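Reading Color Claims: Notes for Unit 2
Interior Environments, Ellery College

Bring these to the session along with the Retetstead reading. The notes are a starting point and will not cover everything on the test.

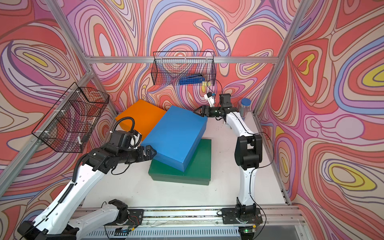
1. What the claims say

You have met the usual ones. Blue calms people down. Red makes them hungry, or angry, depending on who is selling what. Busy wallpaper tires the eyes and wrecks concentration. Pink cools tempers. They turn up in paint brochures, in magazine columns and, I am sorry to say, in some textbooks, usually with the words "studies show" and no study.

Before you repeat one, ask what was measured. "Calm" could mean a lower pulse, a box ticked on a form, or a supervisor's opinion of how the afternoon went. Those are different things, and a paper that slides from one to another deserves a low grade.

2. The Retetstead survey

This is the one most of you will want to cite. It reports answers from 113 office workers, who were asked whether their walls affected their mood. Most said yes. Well, what else would they say? If I ask whether your chair affects your mood, you start thinking about your chair.

Things to mark in your copy:

The question names the walls. Anyone who had never given them a thought was now thinking about them.
Patterned rooms were mostly in the older building, which also had worse heating and smaller windows. The authors mention this once, in a footnote.
There is no plain-walled comparison group in the older building.
The summary says "caused." The results section says "was associated with." Somebody changed the verb on the way to page one.

3. The Darkida brochure

Darkida sells wall coverings and says its patterns were "tested with 3,000 users." I wrote and asked what the test was. The reply was another brochure. As far as I can tell, the users clicked on the samples they liked best on a screen, which tells you what people click on. A sample on a screen also says very little about a whole wall of it, seen every working day by someone who did not choose it.

A big number does not rescue a weak question. I would take a careful study with 113 people over a careless one with 3,000 any time.

4. What might be worth believing

Glare is real and can be measured. So is low contrast between a doorway and the wall next to it, particularly for people with poor sight. Strong, regular stripes bother some readers and can set off headaches. People also get used to rooms, and very few studies last long enough to catch that happening.

Past that point I get cautious. Taste matters, past experience matters, and both are hard to separate from the paint.

5. For the written task

Pick one color or pattern claim from a product page, a news story or a design blog. Trace it back as far as you can and write up to 1,000 words on what you find. If the trail ends at another blog, say so and describe where it stopped. Cledus, the library's search tool, handles older journals badly, so use the print index for anything it misses.

Drafts are due in June, by 4 p.m. on the date on the course page. Do not send me a mood board.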